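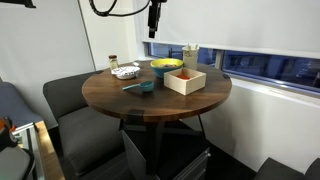

Student Projects > Arms & Manipulators
Thread: Scoop transfer task, Olgate club, spill numbers

spline_fit
Status for the April demo. Task: pick up the scoop, take one load from the bowl, release it into the wooden box. We logged 192 attempts over 3 evenings. Grasping the scoop by the handle is reliable now. Most remaining failures are at the bowl: the cup enters too shallow and comes out with a partial load, or it catches the rim on the way up.
Controller is Protora, stock settings except the speed limit, which is at 40 percent. Looking for opinions on the entry angle before we collect more.

torque_ripple
Handle orientation at the start matters more than entry angle. If the handle always points the same way, the wrist never has to unwind. Fix it and your failures drop.

spline_fit
They would drop, but the rules sheet says the scoop may be placed anywhere in the open part of the table. We are not training on a fixed start.

nullspace_kid
Agree with OP. Our team at Livance trained with a fixed handle and had to redo everything when the judge turned it 90 degrees.
On entry: steeper approach, then rotate the cup level before lifting. Do not lift and rotate together. That is where you hit the rim.

torque_ripple
Steep entry with mixed pieces of different sizes jams the cup. Tried it. Shallow and slow, two passes if the first load is short.

nullspace_kid
Two passes costs time. Which rubric are you scoring against?

spline_fit
The one that counts pieces on the table, with no time bonus. So two passes is allowed.
Other question: is anyone else using a round table? The bracket clamps on the rim hold, but a straight ruler is useless for placing objects repeatably.

kahraman_lab2
We run the Kahraman course section. Measure from the table center with a string and mark the angle on masking tape. Good enough for a scoop.
Also record the blind position in your log. Our vision model trained in the evening lost the bowl rim in the morning.

torque_ripple
Lighting is a separate problem. Change one thing at a time.

spline_fit
Will log it anyway. Next batch: level before lift, second pass if short, random handle direction. Will post counts by failure type.

Filed under: student robotics, manipulation, competition prep
Shares: 2

Comments (3)

gearlash: Is the box fixed to the table? Ours moved whenever the scoop touched a wall.

m_offset: Same speed limit here. Raising it only during the carry made no difference to spills.

gearlash: Please post the log template too.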